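Buy the Second Gripper First

Every fall I get a call or two from somebody who has finally been given money for a robot arm and would like to talk about which one to get. I love these calls. I was that person once, with a catalog open on the kitchen table and a pencil behind my ear, and I remember how good it felt to be choosing at last. So I always let them tell me all about the arm, and then, as kindly as I can, I ask what they've set aside for everything that isn't the arm. There's usually a bit of a silence after that.

I run a small teaching lab at a technical college in Grerley. We have two arms, one of them newer than the other and neither of them fancy, and over the years I've put together enough purchase requests to have strong feelings on the subject. My strongest one is this: the arm should take up half of what you have to spend, and you should be stubborn about it when the salesperson (who will be lovely, they are always lovely) shows you the model that takes up all of it.

I came to this the slow way. Our first request went in for a Wallner arm with the long reach, and it was a beautiful thing, and it ate the budget down to the last few dollars. We had no spare fingers, no spare cables, and one wrist camera. In December a student closed the gripper on the edge of a steel plate and snapped a link, and we waited until the end of the term for the part to come from Skusalmont. Meanwhile we had 20 students taking turns looking at a very expensive coat rack.

The second time around I got some help. Zanele Mokgethi, who kept our shop running back then and had far more sense than I did, made me write down what the robot would do on an ordinary morning before I was allowed to write down its name. I grumbled, but I did it, and it was a humbling little list. Pick up a block. Put it in a basket. Do that again with the block in a different spot, and again after somebody has moved the basket. We didn't need long reach for any of it, and we certainly didn't need a heavy payload. We needed a gripper we could fix ourselves, with printed parts and ordinary screws, and a camera down at the wrist where the fingers are.

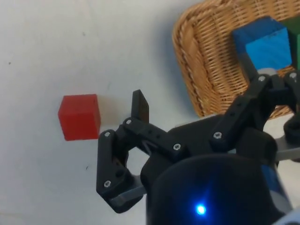 What the morning list costs

A small red cube on a table and a wicker basket with a couple of bigger blocks in it: I could furnish that part of the work out of a toy box, and I more or less have. The black plastic of the fingers comes off a printer. When people visit and see work like this, they sometimes look a little let down, and I understand, I do! They were hoping for something that welds. But the plain setup is where the hours go, and the hours are what you're buying.

So when I budget now, I budget by the hour of use. I ask how many times those fingers will open and close between now and summer, and I price enough spares to get there. Our rule is 2 full sets of fingers on the shelf beyond the one on the arm, plus a bag of 50 screws in each size, and if that sounds like a lot of screws then you haven't watched a first-year class take something apart over a floor drain. We set aside $200 a term for filament and small props, and I defend that line harder than any other on the sheet, probably harder than is polite.

I should be fair to the other side. There's a good argument for buying the biggest arm you can when the money is there, and it goes like this: capital money comes once in a blue moon, and small money for parts can be scraped together later. I've heard it from people I respect, and in some places it may even be right. At our college the small money has never been easy. A request for a robot gets a meeting and a handshake. A request for screws gets a form sent back to me with a question on it.

The Prular people, who sold us our second arm, let us fold the spares into the one order, and I'd urge anyone to ask their own supplier for the same. Ask before you sign. Ask whether you can have the drawings for the fingers, too, and get that answer in writing, and if they hesitate over it, take a good long walk before you call them back.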